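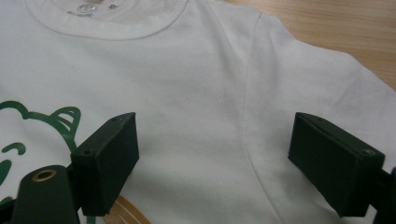

**Figure 1.** White short-sleeved T-shirt laid flat on a wooden tabletop, collar and sleeve seam showing.

### 4.2 Laying flat

I came to this study thinking that folding was the interesting part. I'd read Mahlangu's thesis on linen cupboards, I had my notebook ruled up into columns for first fold, second fold and third fold, and then I sat down with our first household in Horkska and filled in next to nothing for ages. Ye-seo Ha, who was timing, nudged me and whispered that they were still smoothing. They were! And they went on smoothing for longer than they spent on all the folds put together.

So this section is about what comes before the first fold. I'm calling it laying flat, as most of our 15 households called it that, though one family in Akent said "getting it to lie down", and I rather wish I'd used theirs.

A T-shirt is a good garment to think with. It looks like a simple shape, a big T with a hole at the top, but it is held together by seams that pull a little against the cloth around them. The sleeve seam in Figure 1 is slightly puckered, and there are gentle wrinkles and shallow folds over the body of the shirt, even spread out. Our participants disagreed about whether creases like that matter. Some pressed them out with the side of the hand, working from the chest towards the hem. Others left them alone and said they would only come back in the drawer (I belong to this second group, and I tried to keep that out of the coding).

The collar got more attention than any other part. It's thicker than the rest, being ribbed, and it keeps its curve when everything else has gone limp. People used it as a place to start – they found the collar, turned it away from themselves, and sorted out the shoulders from there. Reshma Mtshali, who coded half the sessions, has a lovely note in the margin of her sheets: "neck first, then the rest is just cloth". Prints came up as well. A picture on the front tells you straight away which side is up, and several parents said that they folded children's shirts so the picture would show on top of the pile.

Then there is the surface, which I had left off the first version of the coding sheet altogether. Beds were popular and, as far as I could see, a nuisance. The cover moves with the shirt, so you smooth one thing and ruffle the other. A bare table gives you something to push against. It also gives you lines, if you want them, and two people told us that they set the hem straight by the grain of the wood or by the table's edge.

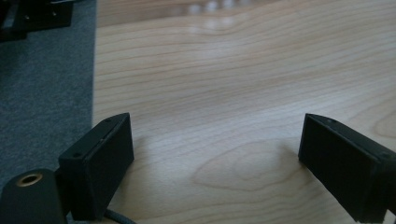
*Household Textiles and Practice*, vol. 15, p. 378

Grain isn't much of a ruler, mind you. On pale wood it can be fine and wavy, and a big swirl in the middle of a board will lead your eye off somewhere else entirely. Ezekiel Whitfield argued at our September meeting that the table's edge does most of the work and that the grain is something people mention afterwards because it sounds sensible. He may be right. We didn't ask the question in a way that would settle it, and I would ask it differently now.

We ended up with 100 shirts coded for laying flat. I've kept the shirts that were given up on partway (phone, doorbell, toddler) in the set, coded up to the point where they were left.

One last thing on position. Nearly everyone put the neckline at the far side and the hem next to their own body, and they kept the basket off to one side, on the table if there was room for it. The few who turned the shirt the other way had all learnt to fold in a shop, and they were quick about it too. 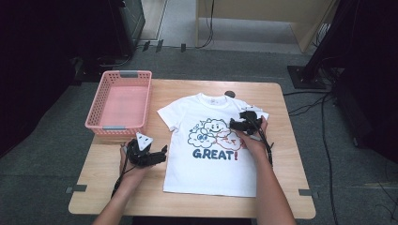

### 4.3 Where the basket goes

I'll be shorter on baskets, as Han-gyeol Ha is writing them up separately. What concerns me is the reach. With the basket on the table, people could pick up the next shirt without turning their feet, and they tended to spread it in the same spot as the last one. With the basket on the floor they bent, came up holding the shirt by whatever part had come to hand, and had to hunt for the collar before they could begin.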